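4000 episodes and I still don't trust the number

Posted May 13, 2025

Last week the Hapeta people announced that their shared manipulation set had reached 4000 demonstrations, and my inbox filled up with congratulations I hadn't earned. I contributed 732 of them. I know what is in my 732, and that is why I'm not celebrating.

The pitch goes like this. You drive the arm by hand, the cameras record, you save the episode, and if you do it enough times a policy comes out the other end. I have nothing against the idea. I've watched it work on blocks. What bothers me is the word "enough," which always seems to mean whatever we have now plus another month of somebody's wrists hurting.

I started in January, in the back half of my garage in Urkthorpe, with a used arm and a Judell controller that drops its connection if you look at it wrong. The first tasks were easy to like. Pick up a cup, put it down, push a block to a line. Then the task list moved on to plastic film and bags, and my save rate fell off a cliff.

Clear plastic is miserable stuff. It has no color of its own to speak of, it shines wherever it feels like shining, and it never lies the same way twice. The wrist camera sees mostly glare. When I'm driving I cheat by leaning over and looking at the thing with my own eyes, which the policy will never get to do. So I'm recording good motions paired with views that may not contain the reason for those motions. I brought this up on the contributors' call and was told that more data would wash it out. Maybe. I'd like to see the experiment.

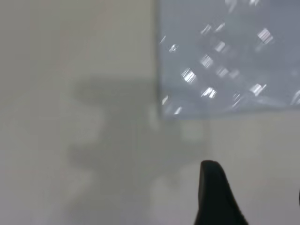
The other argument I keep losing is about blur. The guidelines say to throw out any episode where the wrist view is soft for more than a moment. Fine, except that the wrist view goes soft exactly when the hand is close and moving, and that is the part of the job anyone cares about. If I followed the rule to the letter I'd be shipping a beautiful collection of approaches with no grasps in it. I keep the blurry ones — and I tag them, so whoever trains on the set can drop them if they disagree with me.

Nuria Requena, who reviews my uploads, is on my side about half the time. She did catch me on shadows. I had one lamp above the table and never moved it, so the arm threw the same kind of shadow through whole batches. She asked how I knew the model wasn't steering by the shadow. I didn't know. I bought a second lamp and now I shift both of them between batches, which doubles the setup time and has made me no friends in the house.

Then there's the scoring. Sultent, the labeling tool we all use, gives an episode a quality grade from the smoothness of the path. My cleanest grades are for runs where I missed the plastic completely and glided home with nothing. Very smooth. The ugly ones, where I poked at an edge 3 times before it lifted, come back marked for review. Those are the ones I'd want to learn from if I were a machine.

I'm going to keep recording, mostly out of stubbornness. But I've asked for 2 things before my next upload: a held-out test on film that none of us supplied, and a count of failures published next to the big number. The first request got a thumbs up. I haven't had an answer on the second.

14 shares | 6 comments

Contact | Copyright 2025 | Back to top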